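Hornano Paper and Card Forum
Section: Techniques and Materials
Topic: Handling and folding green card stock, single sheets
Status: Open

Posted by: foldline_registrar
Role: Section Coordinator

Members are invited to comment on the draft handling note for coloured card, which will be added to the Zumlow workshop handbook once the section has agreed on the wording. The draft deals with single sheets only. Pads, rolls and laminated board are covered elsewhere in the handbook and should not be raised in this topic.

The first clause of the draft reads as follows: "A single sheet of coloured card should be lifted by one long edge and allowed to hang before it is laid down for folding." The second clause asks that the sheet be held at one point only, near the middle of that edge.
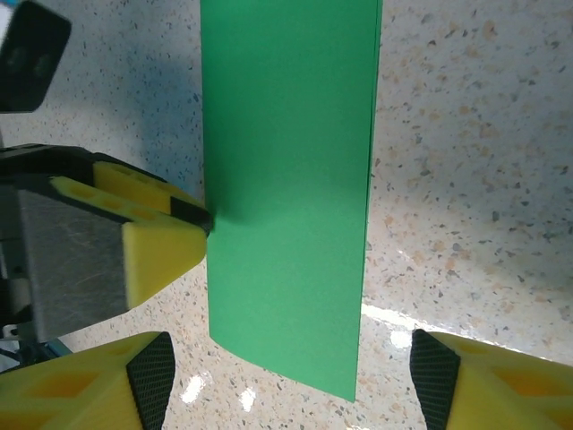
A hanging sheet shows its curl at the bottom corners, and the direction of that curl should decide which face goes down on the work surface. The draft recommends that the curl face down, so that the corners do not lift while the first crease is being made. Comments on this point are particularly welcome, as the present handbook is silent on it.

The section would also like views on whether the note should name a weight of card. The last edition did not.

Posted by: marginalia_west
Role: Member

I support the first clause and oppose the second. Holding card at one point on the edge leaves a pinch mark. On pale colours the mark can be rubbed out with a bone folder. On a strong green with a matte finish it stays, and it catches the light on the finished piece.

My preference is for the sheet to be supported flat from beneath with an open hand or a carrier board. The handbook already requires this for tissue and I see no reason to treat card differently.

Posted by: quarto_and_sons
Role: Member

With respect to the previous comment, the requirement for tissue exists because tissue tears. Card does not tear when it is lifted by the edge. A carrier board for every sheet would slow a class to a standstill. Our group worked through 600 sheets last winter and the number spoiled by pinch marks was 2. Both had been picked up with the fingernails.

I would accept a sentence stating that the pads of the fingers are to be used.

Posted by: marginalia_west
Role: Member

The figure is noted. I would ask whether those sheets were inspected under a side light, as marks of this kind cannot be seen from directly above.

Posted by: quarto_and_sons
Role: Member

They were not. They were inspected at the bench in the ordinary way, which is how the people receiving them would look at them.

Posted by: foldline_registrar
Role: Section Coordinator

Members are reminded to keep to the wording of the draft. I will enter "pads of the fingers" as a proposed amendment. The question of side light can be taken up under the finishing note.

Posted by: bronumon_studio
Role: Contributing Member

Thank you for circulating the draft. Our comments concern what follows the lift, which the note leaves rather thin.

In our experience at Bronumon most of the spoiled work comes from the stage where a second colour is brought to the first. A green triangle with a small yellow piece along its upper side is a good test. The triangle must lie flat, point towards the worker, and both pieces have to be steadied at the place where they meet. If one side is steadied and the other is left free, the small piece turns.
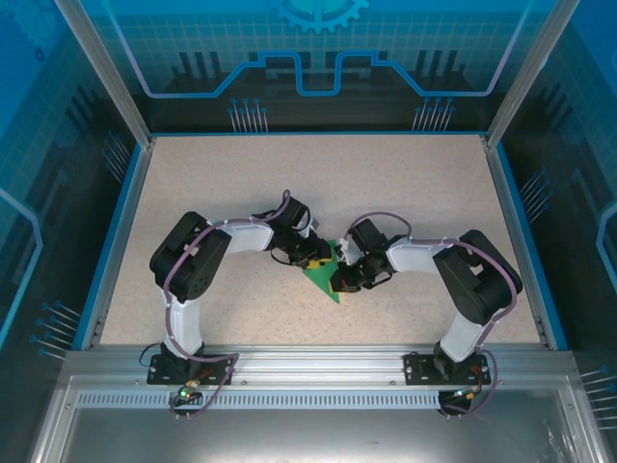 We therefore ask that a third clause be added: "Where a small piece is set against the edge of a larger one, both sides of the join are to be held until the join is complete." We also ask that the work surface be a plain or lightly speckled beige. Green and yellow are both easy to see against it, and offcuts are not missed when the surface is cleared.

On weight, we use 135 grams per square metre for practice and would be content to see that figure named.

Posted by: deckle_edge_north
Role: Member

I agree with the third clause and do not agree with the figure. A sheet of 135 grams is closer to heavy paper than to card, and beginners who learn on it will crease real card far too lightly. If a weight must be named, it should be given as a minimum, with the colour and grain left to the instructor.

The point about the colour of the surface is well made. We changed from a dark green cutting mat to a beige top in March and the difference in tidiness was plain by the end of the first session. Small green trimmings had been lying on the old mat and sticking to finished work.

Posted by: marginalia_west
Role: Member

A beige surface will show glue. I mention it for completeness.

Posted by: deckle_edge_north
Role: Member

It does, and the glue is wiped up sooner as a result.

Posted by: plate_and_press
Role: Member

May I ask for clarification on grain direction? The draft says that the sheet is to be lifted by a long edge. In the Van Acker coloured range we were supplied with, the grain ran across the short side in one packet and along the long side in the next. A sheet with the grain running down its length hangs almost straight. One with the grain running across it curls at the lower corners, and the advice on which face goes down matters a good deal more.

I would suggest that one sheet from each packet be tested before the class begins, by bending it gently each way without creasing it. The packet can then be marked in pencil.

Posted by: quarto_and_sons
Role: Member

Seconded. We mark ours on the end flap.

Posted by: bronumon_studio
Role: Contributing Member

We have no objection. In reply to deckle_edge_north, we would accept the wording "not less than 135 grams per square metre".

Posted by: deckle_edge_north
Role: Member

That is acceptable to me for practice work. I maintain my objection for anything intended for display.

Posted by: foldline_registrar
Role: Section Coordinator

The following will go forward to the second draft: finger pads in the second clause, the new third clause on joins as proposed by bronumon_studio, the packet test for grain, and a beige or other light surface as a recommendation. The weight will appear in the practice section only.

The objection of marginalia_west to edge lifting will be recorded beside the second clause. Members who use carrier boards for card are asked to post the dimensions of the boards in this topic, so that an alternative method can be written up in the appendix.

Posted by: marginalia_west
Role: Member

Dimensions to follow. Ours are cut slightly larger than the sheet on all sides, and the corners are rounded.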